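Fitudus, tableau de bord des corridors commerciaux : **l'abonnement vaut-il son prix ?**

L'éditeur, Claron, promet de suivre 3,728 projets d'infrastructure financés de l'étranger, du port en eau profonde à la ligne de fret. J'ai testé l'outil en octobre pour une note sur les prêts chinois en Asie centrale. Sur les 126 fiches que j'ai ouvertes, beaucoup s'arrêtent à la signature du protocole d'accord. Le chantier a-t-il commencé ? Mystère.

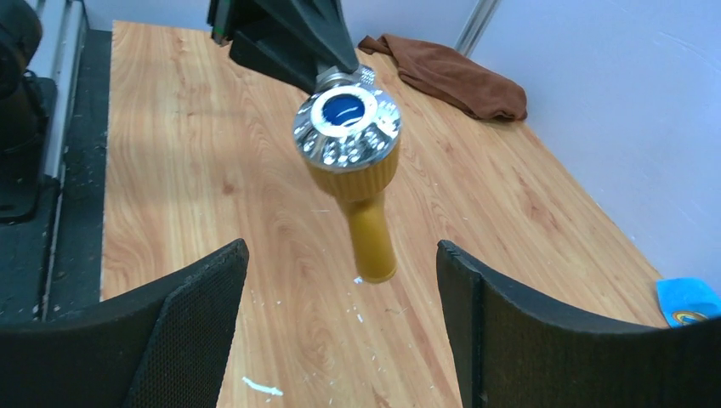
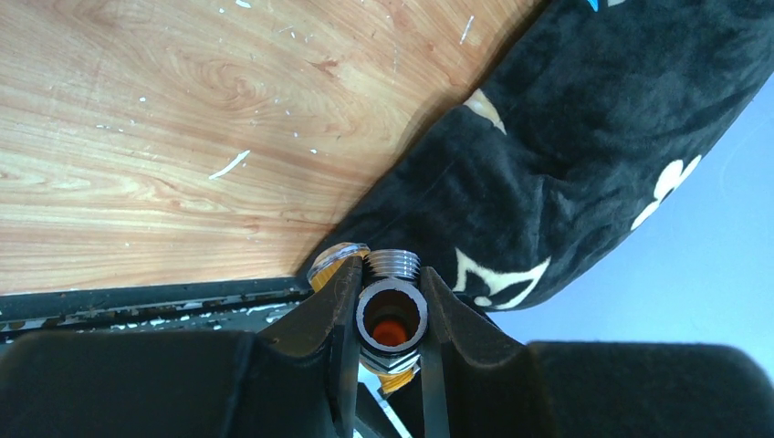

*Une lampe à tête chromée, puis un raccord fileté en métal.*

Le module douanier, repris de Stomel, est plus sérieux, même si les codes produits restent trop larges pour distinguer un composant d'un article fini. Quant à l'« indice d'influence », noté sur 100, la méthode tient en deux paragraphes. Līga Strazds, qui utilise Morais, m'a montré un classement presque inverse pour les mêmes pays.

Export plafonné à 1,000 lignes, support lent. Je ne renouvelle pas.

Note : 2/5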